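Shape Sorters Find a Second Home at the Drernside Toy Shelf 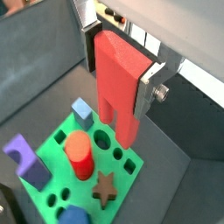 By Wilfredo Quiambao
Drernside Notes

The lending shelf at Drernside has been filling up nicely since September, and the newest arrivals are the shape sorters, the kind with a bright green board and chunky colored pieces (an orange-red cylinder, a light blue block, a purple arch) that so many of us remember from somebody's living room floor!

Families can keep a sorter for up to 8 weeks, and the shelf now holds almost 700 toys in all, most of them handed down by households in Barkberg. Drop by until 7 in the evening, and do please check under the couch for stray pieces before you bring one back.

Contact the newsroom | © Drernside Notes | Back to top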